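Office Care, Handout 11: Shared Tables
Carys Probert, Trurdale

Welcome back, everyone! Today we stay with the big white table, the one people gather at all day long, and how to leave it ready for whoever comes next.
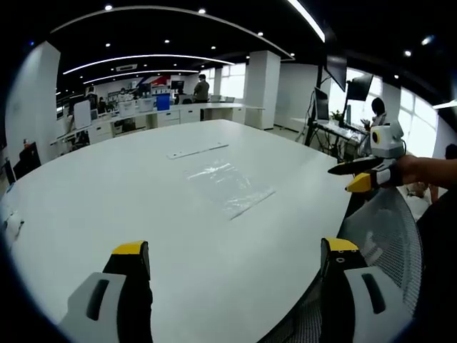 Start with the loose bits - wrappers, bags, strips of packing - and only then reach for the cloth. Allow 15 minutes, and please don't rush the rim.
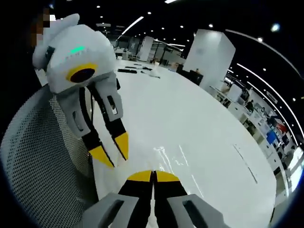

Scuffs want patience, a damp cloth and small circles. Mesh chairs get the soft brush, back first, then seat.

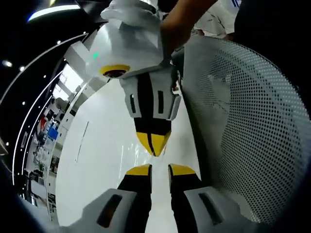

Glossy white tabletop with a mesh panel beside it

Reading for February: Foulkes, pages 20 to 38.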